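长毛绒玩具手洗步骤

长毛款的毛绒玩具不适合直接丢进洗衣机。绒毛一旦在高温或高速甩干下打结，很难再梳开。下面的做法适用于填充棉的玩具，带电池盒、发声器的请先拆出电子件，拆不出来的只做表面擦拭。

需要准备
中性洗衣液、大号洗脸盆、软毛牙刷、宽齿梳、两条吸水毛巾、一个洗衣网袋。

第一步：检查
先看洗标，再沿缝线摸一圈。有开线的地方用同色线补好再下水，否则填充棉会从破口挤出来。五官如果是胶粘的，浸泡时间减半。

第二步：试色
棉签蘸清水加一滴洗衣液，在底部不显眼处按压20秒。棉签上染了颜色，就不要浸泡，改用湿布擦。紫色、红色和深蓝色的玩具都建议试一次。

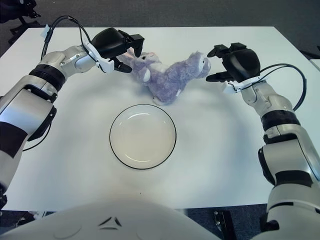
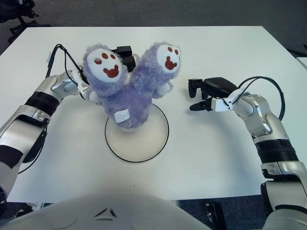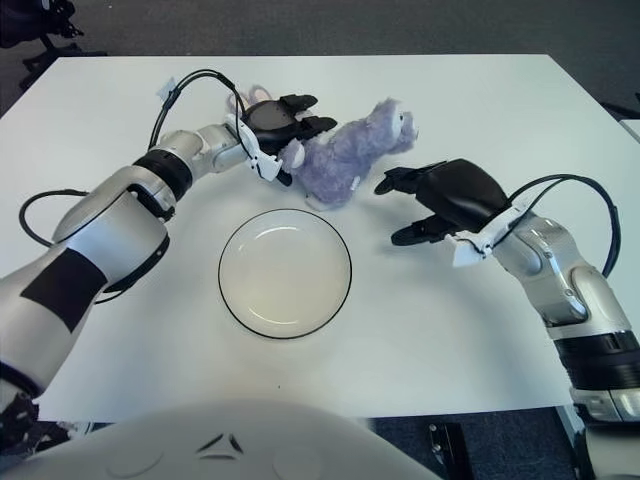

Trovport 生活用品部 · 清洁与护理组

第三步：浸泡和按压
盆里放凉水，洗衣液用量按瓶身说明的一半。玩具整个压入水中，泡3分钟，然后用手掌反复按压，让水进出填充层。不要拧，也不要揉搓长毛。脏的部位用软毛牙刷顺着毛的方向刷，浅色绒面单独刷，刷完马上冲掉泡沫。

第四步：漂洗
换清水按压，一般要换4次水，直到挤出来的水没有泡沫。洗衣液残留会让绒毛发硬，这一步别省。

第五步：吸水
用毛巾把玩具裹紧，按压吸水，湿透后换第二条。家里的洗衣机有轻柔脱水档的，可以装进网袋脱一次，时间选最短。

第六步：晾干和梳毛
平放在晾衣网上，放通风阴凉处，每隔几小时翻一次面。半干时用宽齿梳从毛尖开始梳，一点点往根部移，遇到结先用手指拆开。全干后再梳一遍，绒毛会蓬起来。冬天可以用吹风机冷风档辅助，不要用热风，化纤毛受热会卷曲，卷了就恢复不了。

常见问题
洗完有异味：多半是里面没干透，捏一捏最厚的位置，发凉就继续晾。
填充棉结块：隔着布料用手指捏散，再轻拍整形。
多久洗一次：孩子每天抱着睡的，一个月一次；只做摆设的，换季时洗，平时用粘毛滚筒除尘即可。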